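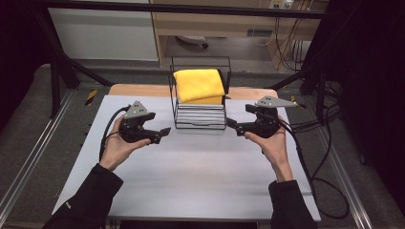
*Black wire basket, white tabletop.*

So I finally gave in and bought the Badix pull-out shelf kit, the two-tier one for base cabinets, and I've had it in long enough now to have feelings about it. Mostly good feelings! A few grumpy ones. I'll get to those.

Some background. We have one of those deep, dark lower cabinets next to the stove where things go in and don't come out until you move. I'd been on my knees with a flashlight looking for the molasses one too many times. I went back and forth between the Badix and the Plusex version (which a lot of people on the kitchen forums swear by) and picked the Badix because it would fit a narrower opening and I didn't want to take the cabinet door off. It was $80 with shipping.

**Putting it in**

The box says one hour. It took me most of an afternoon, and that's with a drill and a sister-in-law. The rails themselves are easy, you screw them to the cabinet floor and you're done. The upper tier is where I started using bad words. It hangs off two side brackets, and the template for marking the holes is printed on the back of the instruction sheet, so you can either read the steps or use the template. I ended up taking a picture of the instructions with my phone.

Also, measure your hinges! The opening measurement on the package assumes your door swings all the way clear, and mine doesn't. It sticks out just enough that the lower shelf kissed it every time. I had to shift both rails over and re-drill. There's now a set of extra holes in the bottom of my cabinet that I've decided I'm fine with.

The screws that come with it are junk, by the way. Two of them stripped right away. I used a handful from the jar in the garage and those went in like butter.

**Living with it**

OK, this part I love. The slides are really smooth, and they come out all the way, so you can get to the stuff in the very back without sticking your whole arm in. I've got oils and vinegars on the bottom, and up top it's baking things, with the little bags of whatever (cornstarch, powdered sugar, that half bag of coconut everybody has) corralled in wire baskets. I tried plastic bins first and hated them, they slid around like hockey pucks and I couldn't see what was in there. Wire ones catch on the shelf a bit and stay put. If you do go with wire, check the bottom for sharp ends before you set it on anything you care about. A strip of felt takes care of it.

It's louder than I expected. There's a clunk at the end of the travel when you push it in, and no soft close, and if you've got glass bottles on there they all say hello to each other. My neighbor Blažena Hrnčiar has the Berivton one, which does have soft close, and I'm a little jealous every time I'm over there. Hers also cost a lot more, so there's that.

The top shelf sags a hair in the middle when it's loaded with canned goods. I moved the cans downstairs and it went back to straight. The weight limit on the box seemed generous to me, so I'd treat it as a suggestion and keep the heavy stuff low.

**Customer service**

One of my brackets came bent. I wrote to the company and had a new one within the week, free, and they didn't make me mail back the old one. Very nice. They did send me a survey afterward with 33 questions on it, and I quit somewhere in the section about my backsplash.

**Would I buy it again?**

Yes, for a cabinet like mine. If yours is wide and you have the money, go look at the soft-close ones in person first and slide them back and forth a few times. If you rent, skip it, those holes are real holes.

I'm going to do the cabinet under the sink next, but there's a pipe right where the left rail would go, so I need to figure out whether the narrow single-tier kit clears it. If anybody has put one in around a garbage disposal, please tell me how much room you had on that side!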